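Tesum 1822 Work Table, White
Posted Nov 5, 2019
Filed under: Furniture, Reluctantly

I have been looking for a plain white table for longer than a grown person should admit to. My requirements were modest. It had to be white, it had to be flat, and it had to have no opinions. Most tables sold now come with opinions. They have a live edge, or a charging puck, or a drawer that holds exactly one pencil and plays a little hydraulic sigh when you close it.

The Tesum 1822 has none of this. I've had it since August, I have sorted, glued, packed, spilled and eaten on it, and I now know more about it than I know about several of my cousins.
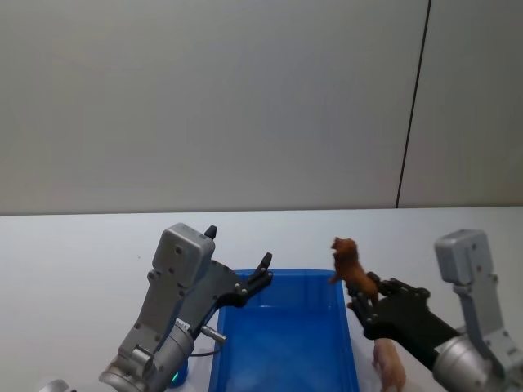
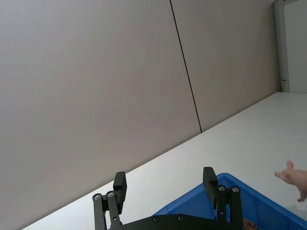

The white top, with the gray wall behind it.

First the name. Tesum numbers its tables, and the numbers mean nothing that I have been able to work out. There is an 1820 and an 1824, and the 1824 is the smaller of the two. I wrote to ask and got back a cheerful message telling me my feedback had been forwarded to the table team. I like to think of the table team. I like to think they have chairs.

Ordering was simple. The table comes in white, in what the website calls "oat," and in a black that was out of stock then and is out of stock now and may be there just to make the other two look popular. Delivery was quoted as 4 days and took six, with a text message each morning saying that today was the day. The box is enormous and the driver will look at you as if you did this to him personally.

Assembly: the instructions are all drawings, starring a bald little figure who is happy in step one and happy in the last step and is never shown in between. There are four legs, which screw into plates already fixed to the underside. The screws went in straight. I mention it because with my previous table, a Dewan, two of them did not, and I spent years with a folded takeout menu under the back left corner. When I finally threw the Dewan out I read the menu. The place had closed.

You do need a second person to flip the thing over. The little bald man does it alone, but he also has no face.

Now the top, since that's what you're buying. It's white. In daylight there's a bluish cast to it, a bit like skim milk, and under a warm bulb it goes closer to ordinary paper. The finish is matte with a faint sheen if you catch it near a light source, and it doesn't throw glare back up at you. I do a lot of close work with small things, and on the Dewan (varnished, orange, proud of it) I'd have a headache by lunch from the reflection of the window.

The small things are mostly animal figurines. I buy them in mixed lots, clean them up, match the strays into sets and sell them on. It's not a dignified line of work but the hours are good. Against a white surface a little brown animal shows up immediately, ears and all. On the orange varnish I once lost a fox for most of a weekend. It was in front of me the entire time.

The downside of a surface that shows you everything is that it shows you everything. Every crumb. Every dot. A speck that would live out its natural life undisturbed on a wood table sits on this one like a period at the end of a very short sentence, and you will get up from whatever you were doing to deal with it. I wipe the table more than I wipe anything else I own. If you're the kind of person who can let a speck go, ignore this paragraph, and also I envy you.

Stains. Coffee wiped off, even after I'd left it overnight. Washable marker wiped off. Permanent marker came off with rubbing alcohol and some muttering. Turmeric did not come off. It faded over a couple of weeks to the color of an old piano key, and I've put the tape dispenser on top of it. I don't count this against Tesum. I have never met anything turmeric came off of, including me.

Glue is better than expected. Dried white glue peels away in one satisfying skin. Super glue has to be shaved off with a plastic scraper, slowly, and if you lose patience and reach for a blade you'll get a thin scratch that collects gray. I have one of these. It's near the front, exactly where my wrist rests, so I get to think about it daily.

Wobble: there's a little if you lean on a corner and push sideways, which I did in order to be able to report it. In normal use I haven't noticed any. Sawing something on it would be a mistake. So would sitting on it. Tesum prints a weight limit on a sticker underneath, where you will see it only if the table has already gone over.

Noise, which I did not expect to be reviewing. The top is slightly hollow-sounding. Put a mug down and it knocks. Tip a lot of hard little toys straight onto it and the neighbors will think you've taken up hail. I tried a felt mat and it solved the noise and brought back the fox problem, the felt being brown. What I do now is tip them into a bin.

A word on the bin, then, because I get asked about it more than about the table. Mine is a Givus, the blue plastic rectangular one. I use it for incoming lots. It has sides high enough that things don't roll out, and low enough that you can see what you're reaching for. Blue turns out to be a good color to pick things out of, on the grounds that very few farm animals are blue. The bottom is smooth, so dust and glitter tip out in one go (there is always glitter, I don't know who these children are). Givus also sells a lid, separately, at a price that suggests the lid is doing something extraordinary. I used a tea towel.

The bin slides easily on the white top, a little too easily if you're rummaging. I've stuck rubber dots under the corners. No marks on the table from them so far.

The edges of the table deserve a complaint. They're square. Not sharp, nobody's going to the hospital, but square enough that after an hour of leaning in you get a line across each forearm as though you'd been filed. A slight rounding would have fixed it. The Kirisero desk, which I tried in a showroom and nearly bought, has a lovely rounded front edge. It also costs more than twice as much and has a brass plaque on it with the word Kirisero, in case you forget what you've done.

I should be fair to the Kirisero. It's heavier, it doesn't knock, and the drawers glide. If I had a study and a view I would want one. What I have is a gray wall, and the Tesum looks right against it in the way a sheet of paper looks right on a filing cabinet. Visitors don't comment on it. One asked when the real table was coming.

Cleaning advice, from the leaflet: a damp cloth and mild soap, dry afterward, no abrasives. From me: microfiber leaves less lint than paper towels, and do the far edge too. Everything migrates to the back. I pulled the table out last month and found a goat, a hoof, and a quantity of sticker backing that I'm not prepared to discuss.

Does it yellow? Too soon to say. It hasn't yet, but then mine doesn't get hard afternoon sun. Someone in the comments on the Tesum site says theirs went cream by the window in a year, and someone else replied that they had paid extra for cream.

Moving it. The legs unscrew again without a fight, and the top on its own fits down a normal hallway if you carry it on its side and apologize to the paint. I've had it apart once, to get it around a corner I'd measured wrong, and it went back together as firm as before. The Dewan had to be put together once and then never spoken to again.

Things I'd change, if the table team is reading: round off the front edge. Put something under the top to deaden the knock. Include four felt pads for the feet, because the ones I bought cost almost nothing and the bare feet will write on your floor. And pick a name. I've recommended this table to a few people and had to look up the number every time, and at least one of them came home with the 1824, which is lower and has a drawer that holds one pencil.

Who it suits: anyone who sorts, cuts, labels, packs, photographs small goods, or does jigsaws competitively. I wouldn't buy it as a dining table unless you eat quietly and never make curry. As a kids' craft table it would do well, though you'll want to do something about those corners first.

I paid full price and Tesum doesn't know I exist, the feedback message aside. There was a sale two weeks after mine arrived. They wouldn't adjust the price, but they did send a coupon for a matching lamp, in oat.

Rating: 4 out of 5. The missing point is for the forearms.

Update for those asking: the rubber dots are the clear stick-on kind sold for cabinet doors. Any brand. The hardware store keeps them by the register, next to the tiny flashlights.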